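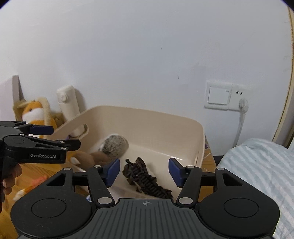 Hand-held grippers: right finger closes late, pads not meeting square

mhviid
Posted in: End effectors / Maintenance

Two hand-held units, two-finger linkage, blue pads. Left unit is fine. Right unit has developed play. When the fingers close, the right pad arrives after the left and the faces meet with the tips open. It showed up at the January check, after 2,000 cycles on soft goods out of a plastic bin.

Done so far:
Pads removed, backs wiped, refitted. No change.
Pivot pins checked by finger. The large ones at the housing feel tight. One of the small ones toward the tip turns with the link.
Zero set again with the fingers fully closed. Error came back inside 100 cycles.

Work is mostly plush and loose cloth, then small packs in plastic film. Plush hides the fault completely. Film packs rotate in the grip.

wakon_bench
A pin that turns with the link is your fault. The pin should be held in the outer plate and the link should turn on it. If both turn, the hole in the plate wears oval. Replace the pin before you touch the zero again.

majbritt_l
Disagree on the order. Check the pad seats first. We run the same layout at Vindach, and a pad seated on a bit of lint gives the same open tip. Plush sheds, and the lint packs in behind the pad where a wipe does not reach. Use a brush and then air.

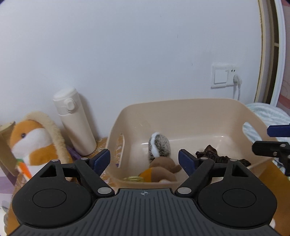 How often should the pad seats be cleaned when the job is mostly plush?
Every 100 cycles, with the pads off. On hard goods we leave it until the weekly check.

wakon_bench
Lint does not explain a late finger. It explains the angle. He has both.

mhviid
Brushed and blew out both seats. The angle improved by half. The right finger still lags, so I think you are each right about one part of it.

majbritt_l
Fair. Then pull the pin. Mark the link and the plate before you open it, because the left and right links will go together the wrong way round and still look correct.

awad_t
Are you comparing the units on the same object? A bin handle or a rim will push one finger back if the operator comes in low, and you end up chasing an offset that belongs to the approach. Put a film pack flat on the table and close on it from straight above.

mhviid
I was testing over the bin, so that is a fair point. Moved the test to the table in front of it.

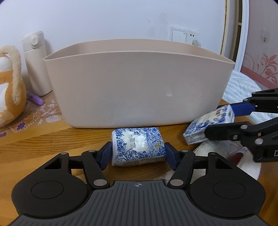

With the pack flat, the lag is smaller but it repeats: 5 closes, same direction each time. On the left unit the pack stays where it is. On the right unit it gets pushed sideways before the second pad touches. I take that as the pin.

wakon_bench
It is. Measure the hole while the pin is out. If it is oval, a new pin gets you a few weeks and then you need the plate.

majbritt_l
I would still order the plate now. Fuston had them on back order last time and we ran on one unit until they came.

mhviid
Pin and plate ordered. Hole is slightly oval on the outer side, clean on the inner. Right unit is tagged out until the parts are in. I will post the closing check when it is back together.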